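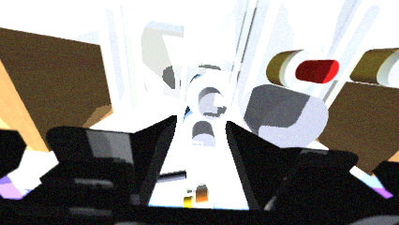

Der neue Kaffee von der Kooperative Bririk ist bei uns im Laden, und wir möchten in diesem Rundbrief erzählen, wie er zu uns gekommen ist und was er kostet. Viele von Ihnen haben im Frühjahr nach ihm gefragt, und wir mussten immer dieselbe Antwort geben. Zwei schwarze Greiffinger und nichts dazwischen: So ähnlich standen wir vor dem Kaffeeregal, mit offener Hand und ohne Paket. Die alte Ernte war schon im März verkauft, die neue lag noch im Hafen. Jetzt sind 204 Säcke bei der Rösterei Tamley eingetroffen, und ein kleiner Teil davon ist für uns und unsere Nachbarläden reserviert.

Bririk ist ein Zusammenschluss von 27 Familien, die ihren Kaffee gemeinsam waschen, trocknen und verkaufen. Wir arbeiten mit ihnen seit acht Jahren. Am Anfang haben wir nur eine Sorte bezogen, eine dunkle Röstung für den Espressokocher. Inzwischen gibt es auch eine helle Röstung für den Filter, die etwas nach Aprikose schmeckt und die bei der Verkostung im Mai sehr gelobt wurde. Wer Milch in den Kaffee nimmt, ist mit der dunklen vermutlich besser bedient.

Zum Preis müssen wir leider etwas sagen. Das Paket mit 250 Gramm wird teurer. Der Grund ist einfach: Die Kooperative hat uns gebeten, den Aufschlag für die Gemeinschaftskasse zu erhöhen, und wir haben zugestimmt. Aus dieser Kasse wird zurzeit das Dach der Trockenhalle bezahlt, das in der letzten Regenzeit undicht geworden ist. Die Hälfte des Betrags überweisen wir wie bisher schon vor der Ernte, damit die Familien in den schwierigen Monaten keinen Kredit aufnehmen müssen. Das bindet bei uns Geld, das wir auch für die Miete brauchen könnten – wir halten es trotzdem für richtig. Die genaue Rechnung liegt an der Kasse aus und kann mitgenommen werden.

Neu ist auch die Seife von Zoubi. Es handelt sich um eine kleine Werkstatt, die Olivenöl und Lorbeeröl verarbeitet und jedes Stück mehrere Monate reifen lässt. Wir haben sie auf der Messe in Esine kennengelernt, wo ihr Tisch gleich neben unserem stand und man sich zwangsläufig unterhalten hat. Es gibt zwei Varianten, eine ohne Duft und eine mit Orangenschale. Die Seife kommt ohne Folie, nur mit einer Banderole aus Papier. Bitte lassen Sie sie nach dem Gebrauch gut trocknen, sonst wird sie weich und ist schnell verbraucht. Zum Haarewaschen ist sie nach unserer Erfahrung geeignet, aber bei hartem Wasser braucht man danach eine Spülung mit etwas Essig.

Nicht mehr im Sortiment sind dagegen die Cashewkerne mit Chili. Der Lieferant konnte uns keine Auskunft darüber geben, wo die Kerne geschält werden, und auf die dritte Nachfrage kam nur noch ein allgemeiner Prospekt. Wir suchen einen Ersatz. Wenn jemand von Ihnen eine gute Quelle kennt, freuen wir uns über eine Nachricht. Die gesalzenen Cashewkerne stammen aus einem anderen Betrieb und bleiben im Regal.

Noch ein Hinweis zu den Kaffeedosen: Wir füllen weiterhin in mitgebrachte Behälter ab, sofern sie sauber und trocken sind und der Deckel schließt. Gläser gehen auch. Gemahlen wird nur auf Wunsch, und bitte sagen Sie uns dazu, für welche Zubereitung. Die Mühle muss zwischen den Sorten gereinigt werden, deshalb kann es am Vormittag zu kleinen Wartezeiten kommen. Am schnellsten geht es nach 15 Uhr.

Die nächste Verkostung findet im September statt, wie immer im hinteren Raum und ohne Eintritt. Es gibt beide Röstungen von Bririk, dazu Gebäck mit Rohrzucker. Eine Anmeldung ist nötig und kann im Laden oder als Antwort auf diesen Rundbrief erfolgen. Eine eigene Tasse bringen Sie bitte mit.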